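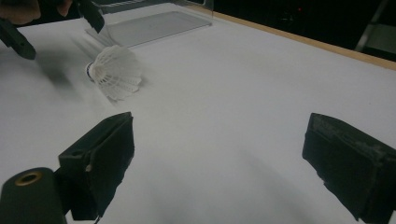

Forums > Eltari District Badminton League > Rules and Equipment > Match shuttles for the coming season

Posted by Leonora Layug, League Office
January

Member clubs are invited to comment on a proposed change to Rule 2 of the playing conditions. The current text dates from 2000 and requires feather shuttles in all league matches, without exception. The proposal would allow synthetic shuttles in the lower division where both captains agree before the first game. The upper division would remain on feather.

The request came from Plellberg and Mitance. Both clubs reported that the cost of shuttles now exceeds the cost of hall rental in some months. Plellberg has supplied its account for last season, which shows $873 spent on match shuttles alone, with practice nights charged separately.

Comments made in this thread will be attached to the paper that goes to the clubs before the vote. Please state your club when posting.

– L. Layug

ychu_mitance
Mitance supports the proposal. Our lower division team is made up largely of players who came to us through the beginners' course, and they practice with synthetic shuttles all week. They then meet feather for the first time on match night. The flight is different enough that the first game is often spent adjusting. Feather slows down sharply at the end of a clear and drops steeply. A synthetic shuttle tends to carry on a flatter path, and our players misjudge the back line accordingly.
Yung-ching Chu, Mitance

d.lagman
Aquino does not support the proposal as written. The point made by Mitance is accepted, but it leads us to the opposite view. If players are unprepared for feather, the remedy is to practice with feather. A player promoted to the upper division would otherwise have to relearn the net shot, where the difference is greatest. A feather shuttle turns over quickly on a spinning net shot and rewards a soft touch. Our coaches have found it hard to teach that stroke with anything else.

There is also the matter of agreement between captains. A visiting captain who has driven across the district is in a weak position to refuse.
Divina Lagman, Aquino

CBiwott
Plellberg wishes to reply on cost. We have 98 members and a large share of them are students. We can raise the annual fee or we can reduce what we spend, and we raised the fee last year. Synthetic shuttles last several matches if they are kept out of the bottom of a racket bag. Feather shuttles in our hall, which is heated by dry air blowers, often lose a vane within a few rallies.
Caroline Biwott, Plellberg

d.lagman
May I ask whether Plellberg has tried humidifying its feather shuttles before play? Storing the tubes upright in a cool room with a damp sponge at one end, overnight, has made a considerable difference at Aquino. We would be glad to share our notes.

CBiwott
We have tried steaming, with mixed results. Some of the shuttles flew slowly afterward and were rejected by visiting teams. We have not tried the sponge method and would welcome the notes. 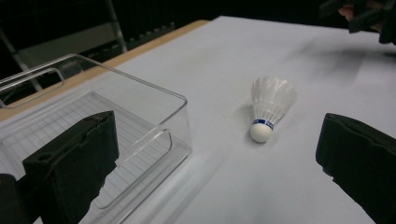 Shuttlecock with a blue band at the base of the skirt.

s_oral
I write as a match official and do not represent a club. Whichever way the vote goes, I would ask that the rule say something about speed. At present the home club brings whatever it has, and disputes are settled by whoever speaks loudest. The usual test is simple. A player stands at the back line and hits a full underhand stroke toward the opposite end, at an upward angle and parallel to the side lines. The shuttle should land short of the far back line, within the marked testing zone. It should be done before every match with both captains present, and the same speed should be used throughout.

I would also ask that mixed use be ruled out plainly. I have officiated a match in which feather shuttles ran out in the deciding game and the players finished with synthetic ones. Neither side was satisfied.
Şengül Oral

ychu_mitance
Mitance agrees with both points. We would add that the decision should be recorded on the score sheet so that it cannot be reopened later in the evening.

d.lagman
The score sheet entry is a sensible addition, and Aquino would support it under the present rule as well. Our objection to the main proposal stands. If it is to go forward, we would ask that the visiting captain be told at the time the match is arranged and have the right to insist on feather without giving a reason.
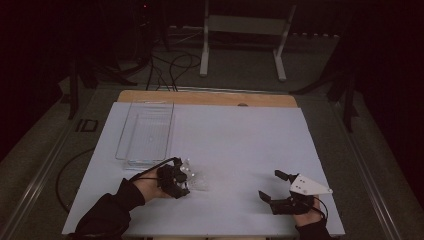
CBiwott
Would the proposed rule also apply to cup matches?

Leonora Layug, League Office
Cup matches are governed by a separate set of conditions and would continue to use feather shuttles at every stage.

CBiwott
Thank you. Plellberg can accept the wording on notice suggested by Aquino. We would prefer a fixed deadline for the visiting captain's reply, as shuttles have to be ordered ahead.

Leonora Layug, League Office
The League Office will circulate revised text covering notice to the visiting captain, the speed test, mixed use, and the entry on the score sheet. The deadline for the captain's reply is left blank for now. Clubs with a preferred period should post it in this thread. Aquino has asked that its objection be printed in full with the paper, and it will be.

Contact the League Office | Copyright Eltari District Badminton League | Back to top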